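Research Analyst, Commodity and Country Risk (Southeast Asia and Pacific)
Landadus Research, Drurley office or remote
Posted 6 October 2020

Landadus publishes the Muriithi Letter, a newsletter on fertilizer, energy and the governments that tax, subsidize or mislay them. It goes to 3,177 subscribers, most of whom trade something heavy. We need one more analyst, full time, preferably one who reads mining codes for reasons other than insomnia.

The work

You will cover export rules, port disputes, royalty changes and elections in a handful of countries. Each week you write one country note of no more than 2,000 words. The limit is real. Our longest-serving analyst once turned in 49 pages on a barge licensing decree, and we still have them if you would like to see what we don't want.

You will also take calls from subscribers. They will ask whether a mine is going to open on time. "No" is usually right, but they pay us for the paragraph after it.

Twice a year you help update Wavutness, our database of investment treaties and arbitration cases. It was built in a hurry by people who have since left, and it has opinions about how dates should be entered. You will learn them.

What we're looking for

A degree in politics, economics, law, geography or something you can talk us into. Three years or more of writing about risk for people who had money riding on it. A working knowledge of how investment treaties get used once everyone has stopped being polite. Indonesian, Vietnamese or Thai is a strong plus. So is being able to say "we got this wrong" in a published note, which all of us have had to do, some of us in May.

We do not need a forecaster with a bow tie and a track record. Please leave the word "geostrategic" out of your cover letter.

Pay and conditions

Salary depends on experience and is stated in the first call, before you have wasted an afternoon on us. You get 20 days of paid leave plus public holidays. Hours are flexible, though Asian ports keep their own and you will have some early mornings. If you're moving to Drurley, the firm has a furnished apartment you can use for your first two months while you look for a place of your own.
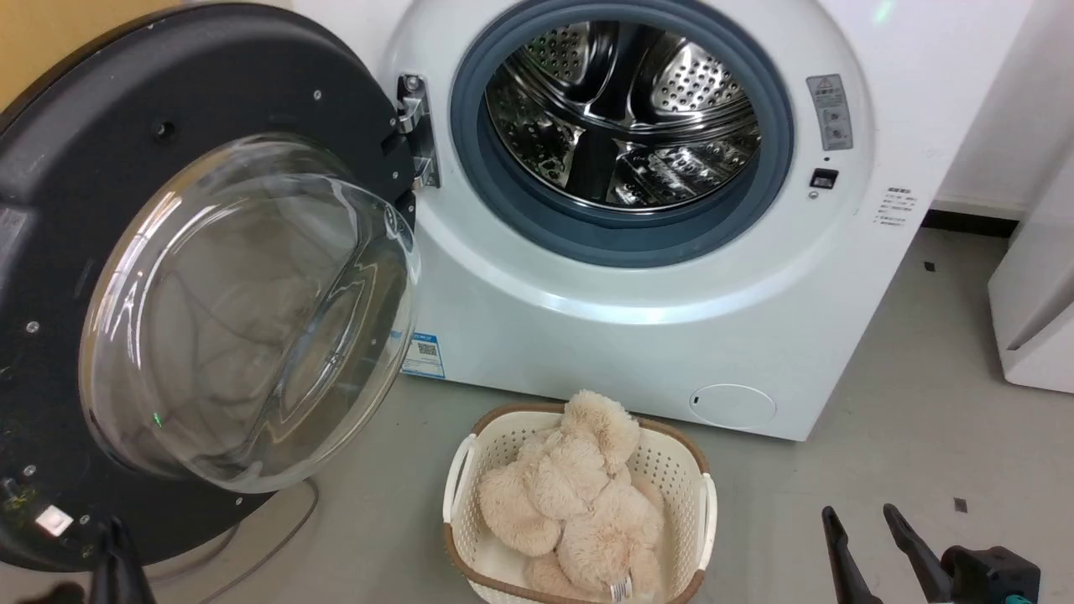
Front-loading washer, Drurley apartment.

How to apply

Send a resume, a one-page letter and a writing sample through the form on our jobs page. The sample can be published or not, but it should be yours and it should reach a conclusion. Shortlisted applicants get a paid writing test — one country, one day, no slides.

We reply to everyone, sometimes slowly. The post stays open until it's filled.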